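FOR IMMEDIATE RELEASE

Mirjana Papadopoulos Files for Mimstead Town Council, Third Ward, With 2769 Signatures
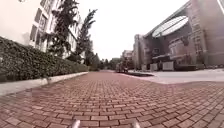

The brick path and its long hedge, Mimstead.

MIMSTEAD, 1 Aug 2020 - Hi, it's Mirjana. My campaign manager, Hugo Manzano, wrote a perfectly good press release for this announcement, with "Papadopoulos stated" in it four times, and I read it out loud at my kitchen table and couldn't get through it with a straight face. So I'm writing this one myself, and Hugo has agreed to check the spelling.

The news first. Yesterday afternoon I handed in my nominating petition at the clerk's window, and I'm running for the open Third Ward seat on the Mimstead town council. I'm running without a party. The petition has 2769 signatures on it, all of them on paper, most of them collected on clipboards held out at arm's length by people in masks. If you signed, thank you! If you signed twice because two of us knocked on your door in the same week, thank you also, and we crossed one of them out.

The clerk's office still has to check the names against the voter rolls before the petition is certified. I'm told that takes a couple of weeks. Until then the correct word is "filed," and I would ask reporters to please use it, because my mother has already told her whole building in Lirnport that I've won.

Who I am, for those who haven't had me on the porch

I've lived in the Third Ward for most of my adult life. I drove a school bus for the district, then I ran the dispatch desk, and now I do scheduling for a small freight company out on the Lirnport road. I've never held office. I did serve two terms on the zoning appeals board, where I learned a great deal about fences and rather more about the people on either side of them.

I used to be registered with one party, and before that, in my twenties, with the other one. Somebody is going to dig this up, so there it is. I left both times without slamming any doors. I still have friends in each, and several from each have signed my petition, and at least one of them would like me not to say so.

What I'm running on

I want evening council meetings. The council moved its regular sessions to two in the afternoon in January, with very little discussion, and it's stayed that way even now that we're all doing it by video. I can't get to a two o'clock meeting. The people I used to drive with can't either, and neither can anybody who works a counter or a line. I'd like to see them start at seven, with public comment near the beginning, before everyone has put their kids to bed or nodded off on the couch.

I want the budget in a form a person can read. The current one runs to 148 pages, and I have read it, some of it twice, and I still couldn't tell you what the town pays to plow my own street. There's a line for "road services, misc." that I've grown almost fond of. Other towns our size put out a short version in plain language ahead of the vote. We could have one too, and I've offered to help write it whether I get elected or not.

I want us to settle the bus question. The Idahosa route was cut back to weekdays, and then to weekday mornings, and the contract with the operator comes up for renewal next year. I used to schedule buses for a living and I have opinions here that can last an entire dinner. The short version is that a bus that takes you to work and won't bring you home isn't much use, and I think we could restore the late run by combining two half-empty loops on the east side. I've put the timetable I'd propose up on the campaign page. Please tell me where it's wrong. One gentleman on Tanner Street already has, and he was right about the railroad crossing.

And I want a decision on the voting drop boxes before fall. We have one, and it's at town hall, on the far side of the bridge from the whole of my ward. A lot of our neighbors are planning to vote by mail this year, some for the first time ever. I've asked the council in writing to request a second box for the fire station lot. I haven't had an answer yet, and I'd be glad to have one, even if it's no.

On being called things

I know how this goes. I've been a candidate for a very short time and I've already been described online as a plant for one side and a spoiler for the other. Last week a flyer went around calling me "the developers' candidate," which will surprise the developers I voted against on the appeals board. It's a seat on a town council. We deal with culverts. I'll tell you what I think about anything you like on your own front steps, national stuff included, but I'm not going to pretend that the Third Ward's storm drains have a position on it.

My opponent as of this writing is Senad Vukadinović, who filed ahead of me. Senad and I have known each other through the zoning board for years, and he's a decent man who knows the sewer system better than I ever will. We disagree on the meeting times, and on the bus, and quite strongly on whether the town should sell the old depot (he says yes, I say lease it). I called him before I filed. We've agreed in principle to hold two debates, by video, with no opening statements, and the first will be moderated by Cyrill Mösli, who hosts the Stultatura podcast and has promised to mute either of us if we go over. I believe he's looking forward to that part.

Money, since people ask

I'm capping contributions at 100 dollars a person. That's lower than the law requires, and Hugo has let me know his feelings on the matter. I'm not taking checks from companies, including the one I work for. Every contribution goes up on the campaign page at the end of the week it comes in, with the amount, and if I spend it on something silly you'll be able to see that too. So far it's gone to clipboards, pens, printing, hand sanitizer and a folding table that already wobbles.

What we're doing next

No big kickoff party this summer, for obvious reasons. I was looking forward to one and had gotten as far as pricing hot dogs. What we've got instead is a run of 44 porch visits between now and the end of September, outdoors, small groups, everybody spaced out and masked. If you'd like me to come to your block, call or write and Hrvoje Shehu will find you a slot. Hrvoje is running the calendar and is much more organized than I am, so please talk to him and don't just grab me outside the pharmacy, because I'll say yes and then forget to write it down.

If you'd rather not have visitors, I completely understand. There's a call-in hour most evenings and I answer the phone myself. It does get busy after supper, so if you hear the beep, leave your name and your street and say the number slowly. I also read letters, and I've gotten some wonderful long ones, including one that was mainly about a sycamore.

We need a few more people to help with phone calls, particularly anyone comfortable calling in Spanish or Albanian. We need rides lined up for voters who want to go in person in November. And we could use a better folding table.

Yard signs are at the printer. They're green and white with my last name across them, which took some doing, as Papadopoulos is a lot of letters for a small piece of cardboard. The printer suggested "Mirjana" by itself and I said let's not, I'm running for council, I'm not a pop singer. You can put your name down for one now and we'll drop it off when they're ready.

For the press

I'm available for interviews by phone or video any weekday after four, and outdoors by arrangement. You can quote anything in this release. The full petition count by precinct, my written request about the drop box and the proposed bus timetable are all available on request, and Hugo will send them the same day.

Media contact: Hugo Manzano, campaign manager
Porch visits and scheduling: Hrvoje Shehu
Paid for by Papadopoulos for Third Ward, Mimstead

###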